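Trokska house rules: how we record, label and share gripper demos
README for the tabletop set, version 2

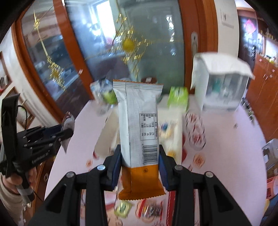 I wrote the first version of these rules in May, on the back of a packing list, and it showed. People kept asking me the same things, so I've gone through my messages and put the answers in one file. Trokska is a set of short two-handed recordings made with hand-held grippers in ordinary rooms, and almost everything in it is small household stuff and groceries. The rule I care about most is the one on grasp height. If you're picking up something thin in a wrapper, take it by the body and keep the pads off the crimped seal, the way the snack bar is held with its orange-and-white end sticking up clear of the fingers. You also get the barcode and the little nutrition table on the back in view, and the people doing product matching at Clorora will love you for it.

What's in the release

There are 1139 recordings in this version. Each one has video from the gripper, the finger opening over time, a pose track and a small text file with the task written in plain words. The left and right hands are saved separately and share a clock. Please don't merge them into one file before you upload! I know it's tidier. It also breaks the checker, and then I spend my evening pulling them apart again.

The folders go by room first and then by task. I had it the other way round in version 1 and changed my mind after trying to make a test split that didn't leak the same kitchen table into both halves (more on that further down).

Setting up a table

Leave the room as you find it. Patterned doors, shelves full of ornaments, a reflection in the glass, all fine. I've turned down several sessions where someone had kindly cleared everything away and we ended up with one box on a bare desk. We have plenty of those from other sets.

A cloth is fine if it lies flat. If it bunches up when you drag something, smooth it between takes and never during one. Put the target where both hands can reach it without you leaning over the table, and put other things near it. I like clutter with a bit of variety in it: boxes, soft packets, cups, something see-through. Stack the cups if that's how they live in your house.

Food stays sealed. Nobody opens a package on camera unless the task is "open the package," and we only have a few of those so far. Anything sharp or made of thin glass is out, and so are medicines.

Before you press record

Wipe the lens. Wipe it again if you've been handling anything greasy.

Close both grippers all the way, open them all the way, then start. The scripts use that to work out the range for each hand, and a recording without it goes straight to the reject folder.

Check the cables. They should have enough slack that you can cross your hands, but a loop that can catch on a cup will catch on a cup sooner or later. Tape on the handles is allowed and I'd encourage it if your palms get sweaty. Just don't let it creep up toward the fingers or over the lens.

Start with 2 seconds of stillness and end the same way. I know it feels like forever.

During a take

One task per take, and nothing over 30 seconds. If you fumble, carry on and finish, then mark it as a fumble in the text file. I want those. A drop followed by a second try is some of the most useful material in here, and the early version had hardly any because everyone (me included) was deleting them out of embarrassment.

Squeeze only as hard as you need to. I can usually tell from the finger track when someone has crushed a packet, and a policy trained on that will crush packets too. For bars and biscuits, stop closing when the wrapper stops sliding. For round snacks in soft packs, go slower than you think you should.

Don't use your bare hand to help. If the object rolls away, chase it with the other gripper or end the take.

Privacy and consent

We record in people's homes, so this part isn't up for discussion. Everyone in the room agrees before we start, in writing, and they can pull out later and have their takes removed. Mirrors and glass doors are where faces sneak in. Hold up a gripper before the session, look at the preview, and move your table or yourself if you can make out anybody in a reflection. Sleeves, hands and forearms are okay. Letters with addresses, family photos and phone screens get moved out of the way or blurred before upload.

Printed brands on packages stay as they are. We don't blur them, and we don't read anything into them either. Please don't use this set to say one product is easier to handle than another.

Writing labels

Write what was done, in words you'd use to a friend. "Pick up the snack bar and stand it next to the carton" is perfect. "Manipulate item A" gets sent back. If you can't tell what a thing is, say "small packet" and leave it there. A wrong guess is worse than a vague label.

Each take is checked by a second person who wasn't in the room. If the two of you disagree, keep both labels. Around 12 takes in this version have two, and they're listed in the notes file.

Splits

Test rooms never show up in training. The Uker rooms are all in training and the Quintana rooms are all in test. If you make your own split, please say so when you report results, and say which version you used.

Known problems

The white balance drifts on bright days, mostly when there's a window in view. The left-hand pose track sometimes jumps when the hand drops below table height. I've flagged the worst ones but I'm sure I missed a few, so send me the take number if you find any.

Last edited September 7, 2020.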